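プレスリリース
2024年12月28日

共同工房「Naton」発、中古アームで作る片付けセル「Huerta」の組み立て記録と部品表を無料公開します

こんにちは、共同工房Natonのザビーナ・ゼマンです。プレスリリースというものを書くのは人生で二度目なので、堅苦しい書き方はあきらめて、いつもの調子でいきますね。

このたび、工房の仲間と5月から作ってきたピッキングセル「Huerta(ウエルタ)」の組み立て記録、部品表、それに制御まわりのコード一式を公開することになりました。どなたでも無料でダウンロードできます。改造も再配布もどうぞご自由に!

Huertaは、箱の中にごちゃっと入った物をロボットアームでひとつずつ拾って、隣の箱へ移すための装置です。工場なら珍しくもない仕組みですが、私たちがやりたかったのは、週に何時間か集まれるだけの人間が、木の板とクランプと中古のアームでどこまで作れるか、ということでした。アームの架台を据えるだけでひと夏かかりました(床の水平が出ていなかったんです……)。

箱に入れる物は、わざと形も手触りもばらばらにしています。四角い積み木ばかりだと、すぐにうまくいった気になってしまうので。ぬいぐるみ、おもちゃの恐竜、ブラシのたぐい。特にブラシは手ごわくて、毛の側をつかみにいくか柄の側をつかみにいくかで、チーム内でかなり長いこともめました。 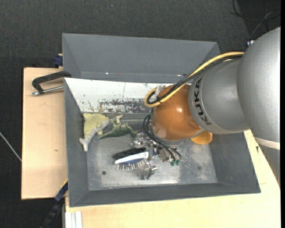
文・ザビーナ・ゼマン(共同工房Naton/Huerta製作チーム)

アームはKUKAです。黄色いケーブルと黒いケーブルの束は関節の上を通して結束していて、この取り回しは何度もやり直しました。輪の余裕が小さいと手首をひねったときに突っ張るし、大きいと箱の縁に引っかかる。ちょうどいい長さの決め方は、記録の中でもいちばん詳しく書いたところなので、同じことで悩んでいる方はぜひ読んでください。

箱の固定はクランプです。専用の治具を作る案もあったのですが、配置をしょっちゅう変えるので、締めて緩めてですむやり方に落ち着きました。箱の底の傷もそのままにしています。光の反射が場所によって違うので、カメラで物を見分けるプログラムには意地悪な床ですが、きれいな箱でしか動かないのもつまらないですよね。

グリッパーまわりの設計は、機械担当のアンガス・ガルブレイスが引き受けてくれました。本人からひとこともらっています。

「最初の爪は厚すぎて、物と箱の壁のあいだに入らなかった。いまの形は11番目の試作です。図面は全部残してあるので、失敗したほうも見てください。そっちのほうが役に立つと思う」

公開する記録は全部で387ページあります。読み物としてはだいぶ長いです、すみません! 配線、安全柵、非常停止の章だけは、アームに電源を入れる前に必ず目を通してください。ここは飛ばさないでほしいです。

拾い上げの試行データも約2,000回分つけました。つかみ損ねた回も消さずに入れてあります。データの整理には、同じ工房で作っている記録ツール「Adovo」を使いました。こちらもあわせて公開します。

紙で読みたいという声があったので、印刷版も100部だけ作ります。工房の受付でお渡しするほか、送料をご負担いただければ郵送もします。組み立ての相談会も計画中で、日程が決まったら工房の掲示板に出します。自宅のガレージで作りたいという方も大歓迎です(アームの重さと床の強さの話を、まずさせてください)。

■公開内容
組み立て記録、部品表、グリッパー図面(試作分を含む)、制御コード、試行データ、記録ツール「Adovo」

■価格
データ一式:無料
印刷版:無料(郵送の場合は送料のみ)

■取材・見学について
見学は事前にご連絡ください。動いているところを撮影したい場合は、その旨も書いていただけると準備ができて助かります。

■お問い合わせ
共同工房Naton Huerta製作チーム 担当:ゼマン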